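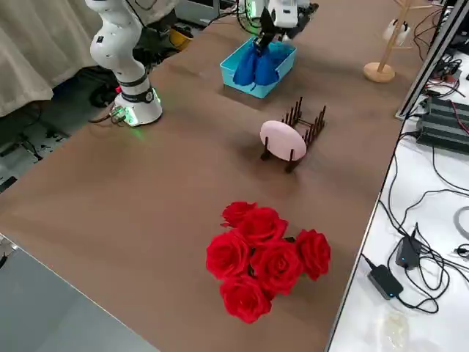 A customer wrote in after the last revision of this guide to ask whether the dish rack has to stand parallel to the edge of the table, as the older drawings suggested. It does not. The rack may be turned to any angle that lets the user bring a plate straight down into a slot. Step 3 of section 4.2 has been reworded accordingly.

4 SETTING UP THE TABLE

This section covers placement and first use of the Kelia tabletop set: dish rack, mug tree, cloth basket and artificial rose bouquet. Assembly of the mug tree is covered in section 3. Cleaning is covered in section 5.

4.1 Before you begin

The set is intended for indoor use on a flat, level surface. It may be used on bare wood, laminate, stone, or a smooth table cover. Do not use it on a quilted or padded cover.

Check the following before placing any item:

1. Wipe the table and let it dry.
2. Pull any table cover flat from end to end. Smooth out ridges by hand, working from the center toward the short sides.
3. Turn each item over and check the underside for grit, packing tape or splinters.
4. Set each item down on its own and press lightly on opposite corners, or on opposite sides of the base. If it rocks, move it to another part of the table. If it still rocks, see section 6, Faults.

NOTE: A table cover that hangs over the near edge can be caught by a sleeve or a chair arm. Fold the overhang under, or fasten it with the Tokgöz clips supplied in the accessory bag. The clips fit table tops up to 15 mm thick.

4.2 Dish rack

The rack has a low wooden frame with upright pegs. A plate stands on edge between neighboring pegs and leans slightly against the pegs behind it.

1. Place the rack near the middle of the table, with the pegs pointing up.
2. Leave enough clear space on the loading side for a hand and a plate.
3. Turn the rack until the slots face the direction from which plates will be loaded. The frame does not need to line up with the table edge.
4. Press down on both ends of the frame. The full length of each rail should touch the surface.
5. Put in one plate and let go of it slowly. The plate should come to rest without sliding.
6. Lift the plate out again before moving the rack.

CAUTION: Do not carry the rack with plates in it. The pegs hold a plate upright but do not lock it in place.

CAUTION: Maximum load is 1000 g for each slot. Heavy stoneware and cast serving plates should be stored flat.

NOTE: Only round and near-round plates are suitable. Square plates stand on a flat edge and can tip sideways out of the slot. Bowls with a deep foot ring will not seat between the pegs.

4.3 Mug tree

1. Stand the mug tree toward a far corner of the table, with the round base fully on the surface. No part of the base may project past the table edge.
2. Turn the pole clockwise by hand until it stops. Do not use pliers.
3. Rotate the tree so that at least one arm faces the user.
4. Hang the first mug on a lower arm. Pass the handle over the tip of the arm and let it slide down to the pole end of the branch.
5. Hang the next mug on the opposite side.
6. Continue on alternate sides until all the mugs are hung. Unload in the reverse order.

CAUTION: Hanging several mugs on one side only can tip the tree. If only one mug is to be kept on the tree, use a small, light one.

NOTE: Mugs with a handle opening narrower than two fingers may bind on the arm. If a mug has to be twisted to come free, do not hang it there again.

4.4 Cloth basket

The basket is supplied in blue plastic and holds folded or loose table linen, dish towels and wiping cloths. It has no lid.

1. Place the basket at the far end of the table, clear of the rack and the mug tree.
2. Set it so that the opening can be reached from above without passing a hand over the mugs.
3. Put cloths in from above and press them down below the rim.
4. When taking a cloth out, grip it near the middle and lift straight up. If the basket lifts with the cloth, lower it and hold the rim with the other hand.

NOTE: A large cloth fills most of the basket when left unfolded. Fold it in quarters if a second cloth is to go in with it.

CAUTION: Do not put damp cloths in the basket for storage. Moisture collects in the folds and can leave a smell that washing does not remove. Hang the cloths until dry, then return them.

4.5 Placing a plate in the rack

Use this procedure each time a plate is loaded. It applies to the left and right hand equally.

1. Hold the plate by the rim, on the upper part of the edge. Keep fingers off the lower half.
2. Bring the plate to an upright position before it reaches the rack.
3. Move it over the chosen slot and stop with the lower edge just above the pegs.
4. Check that the plate is in line with the slot. Correct the angle by turning the plate, leaving the rack where it is.
5. Lower the plate between the pegs until the edge touches the frame.
6. Tilt it gently until it leans on the pegs, then release.
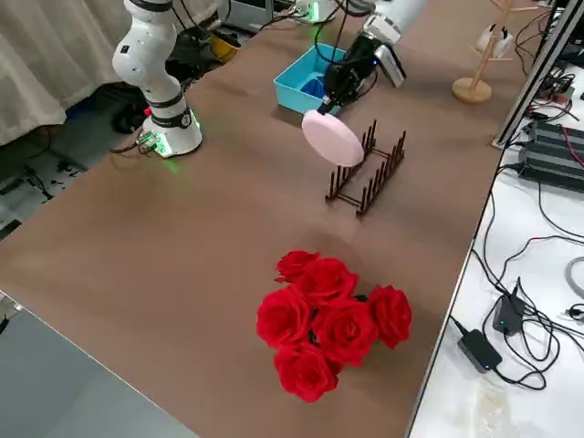
Figure 4-2. Plate nearly upright, just above the dish rack (step 3).

If the plate meets resistance on the way down, do not push. Raise it clear of the pegs, check the line again and repeat from step 3. A plate that is forced between pegs can spread them, and the slot will then be too loose for thinner plates.

When loading several plates, start with the slot farthest from the user and work forward. When only one plate is kept in the rack, the front slot is the easiest to reach.

CAUTION: Do not drop a plate into the slot from above the peg tips. The rim can chip where it strikes the frame, and the damage may not show until the plate is next washed.

4.6 Rose bouquet

The bouquet is made up of artificial red roses with green leaves, gathered into a tight bunch. It is decorative only. It can be laid directly on the table and does not need a vase.

1. Remove the paper collar and the wire tie from the stems. Keep the tie for storage.
2. Hold the bunch with the blooms facing up and open the outer petals with a fingertip. Start with the center rose.
3. Pull the leaves forward between the blooms where they have been flattened in the box.
4. Lay the bouquet near the front of the table, in front of the rack, with the blooms facing up.
5. Check that plates can be lifted in and out of the rack without brushing the petals. Move the bouquet toward the near edge if needed.

NOTE: Petals that have been creased in transit usually recover if left unpacked overnight. For stubborn creases, hold the bloom between warm palms for 5 minutes. Do not use steam or a hair dryer.

CAUTION: Keep the bouquet away from candles, stove tops and food warmers.

CAUTION: The dye is not tested for contact with food. Do not lay the bouquet on plates in use.

4.7 Checking the layout

With all four items in place, make these checks from the position where the user will stand or sit.

1. Reach for the rack. The forearm should not cross the bouquet at a height lower than the blooms.
2. Reach for the mug tree. The sleeve should clear the rack pegs.
3. Lift a cloth from the basket and bring it to the front of the table. It should not drag across the rack.
4. Push lightly against the side of the table. Plates and mugs may move slightly but should not strike one another.

If any check fails, move one item at a time and repeat the checks in full. In most cases it is enough to shift the mug tree farther toward its corner.

For left-handed users, the positions of the mug tree and the basket may be exchanged. The rack and the bouquet stay where they are.

4.8 Moving and storing the set

1. Take the plates out of the rack, then the mugs off the tree.
2. Empty the basket.
3. Lift the rack by the frame at both ends. Do not lift it by the pegs.
4. Lift the mug tree by the base, with the other hand steadying the pole.
5. Refasten the wire tie on the bouquet, loosely, below the lowest leaves.
6. Stand the bouquet in the empty basket for storage, blooms up. Nothing should be placed on top of it.

Store wooden parts away from radiators and direct sun. If the set is stored for more than 12 months, wipe the frame and pegs with a dry cloth and repeat the checks in section 4.1 before use.

NOTE: Replacement pegs and mug tree arms are listed in the Stellska parts sheet. Order by the color printed on the carton label. Dark brown pegs are not stocked in the light finish, and arms for the light mug tree will not fit earlier trees with a square pole.

Continue with section 5, Cleaning and care.

Kelia Tabletop Set, User Guide, rev. 22 January 2024 | © Stellska Housewares, Trurnmont | Contact | Parts and service | Back to top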